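Destville Residents Forum > Shared Facilities > Workroom
Topic: Proposed change to booking periods for the workroom tables
Started by: M_Muli, 2/9/26

Members are asked to comment on the proposal to shorten the standard table booking from a half day to two hours. The proposal was circulated in May and received 22 written responses, most of them brief. The table concerned is the butcher-block one.
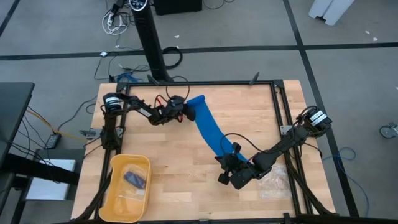 Alun Cadwaladr: I must register an objection. Two hours does not allow a person to lay out a pattern, cut it, and clear up. Anyone who has cut lined curtains will know that the laying out alone can take up most of that time. The half-day period was adopted for that purpose and I have seen no evidence that it has failed.

M_Muli
The evidence is in the booking register, which any member may inspect. Morning periods are regularly reserved in full and given up early. The remaining time cannot be released to another member under the present rules.

Theophilus Owusu
In that case the rule on release should be changed and the period left as it is. Members who finish early could be required to mark the register, and the table would then be open to whoever arrives next.

yhha
I support the shorter period. I work evening shifts and the only time I can use the workroom is before noon. On every occasion this spring the morning had already been taken. I have been hemming tablecloths on my kitchen floor.

Alun Cadwaladr
I am sorry to hear it, but the difficulty described is one of advance booking. At present a member may reserve several weeks ahead without limit. If that were restricted to one forward booking per household, the mornings would open up.

yhha
It would help to some extent. It would not help in the weeks before the Simiyu Street sale, when every household wants its one booking at the same time.

Muthoni M.
May I ask whether two consecutive periods could be booked by the same person? The proposal is silent on this. If they can, Mr. Cadwaladr has his half day and the rest of us have something shorter — and I do not see what remains to be argued over.

M_Muli
Consecutive periods would be permitted, subject to availability. I accept that the text should say so and I will add a sentence to section 2.

Alun Cadwaladr
"Subject to availability" is precisely my concern. A half day that may be broken in the middle by another booking is of no use for large work. I would withdraw my objection if consecutive periods could be reserved together in one entry.

Theophilus Owusu
I would support that wording. I would also ask that the charge not be raised by the change. Two short periods should cost the same as the present half day.

M_Muli
No change to the charge has been proposed. The revised section will read: "A member may reserve one period, or two consecutive periods in a single entry. No household shall hold more than one forward entry at any time." Comments on this wording are invited.

Muthoni M.
Agreed. Please also state whether the time for clearing the table falls inside the period. Last month I waited in the corridor with a bolt of lining under my arm while the previous booking was still sorting offcuts.

yhha
Inside, surely.

Alun Cadwaladr
I would prefer it outside, with ten minutes allowed between entries. Pins left on the floor are a hazard, and a person in a hurry will leave them.

M_Muli
The point is noted and remains open. The wording on consecutive periods will go forward as given above.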